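Day nine at the table
February 8, 2018

12 comments | 37 shares

Got in early and had the leader arms to myself until lunch. The plan for today was containers, which means cups, pots and mugs, all driven by hand from the operator seat. Hollberg want 300 clean runs before the end of February, and we are still short. I did 40 today that I'd call clean. The rest I threw out.

Driving gets easier in the shoulders and harder in the eyes. I move the leader, the follower over the table moves the same way, and everything gets written down, joint angles and camera views together. The thing I keep forgetting is that my hesitations get written down too. If I hover over a rim for two seconds making up my mind, that hover is part of the lesson. So I now make up my mind before I press record. I sit with my hands in my lap, look at the object, pick the side I want, and then go.

Started with the dark container, the wide one with the rolled rim. It's wide enough that I can put the end of the gripper down into the mouth and take the wall from the inside. I thought that would be the easy one. The trouble is depth. From the seat I lose the fingers once they are below the rim, so I'm going by the height of the wrist and by habit. I was too deep on the first several runs and pushed on the bottom. After that I was too shallow and got only the lip. The height I settled on is written on tape stuck to the operator desk.

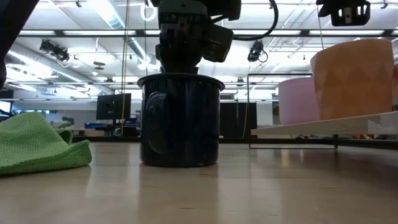

After lunch: the pink mug

Ate at my desk and read through the notes Ait Brahim sent over on the Solamlow software. There's a new setting that scales down the follower's motion, so a big movement of my hand makes a small one at the gripper. I tried it at half. It's good for the last inch and bad for everything before it, because crossing the table takes forever and I run out of arm. I ended up crossing at full scale and switching with the foot pedal just before the approach. The switch shows up in the log as a small pause. I've written to ask if that matters.

The mug is plastic and light, and light things are the worst. Touch one slightly off center and it slides, and then I'm chasing it, and a chase is no use to anyone as a demonstration. What worked was coming straight down from over the top, stopping close to the rim, and only then finishing the move. I start each run with the handle in a new position. With it turned to the front I can go for the rim on either side. With it turned sideways I keep clear of it, as it catches a finger on the way down.

I lost run 334 in the log to a dropped connection. It was a good one, too. The recorder kept the video and none of the arm data, so I marked it bad and did it over. The second try was stiff. I can tell my own stiff runs now when I play them back. The arm moves like a person carrying soup.
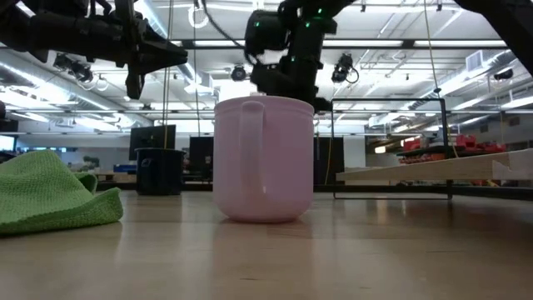
Estov wrote back on the shared log before I'd packed up, saying that the pedal pauses are fine as long as they come at the same point in every run, and that they would sooner have fewer runs with the same approach than a big pile with five different ones. They also asked me to leave in some runs where I miss and recover, provided the recovery is quick. I had been deleting all of those. I've gone back through the trash folder and pulled out the ones from today that looked usable.

So the rule for tomorrow is same approach, same pedal point, and keep the quick recoveries. I'd also like to raise the seat. My right wrist is sore from holding the leader above the level of my elbow.

Left the building after dark. Dreamed about the pedal last night, and expect to again.

Recent entries
Day eight: lids
Day seven: recalibrating the left arm
Day six: two hands are slower than one
Day five: what to do with a bad run

Contact | Copyright 2018 | Back to top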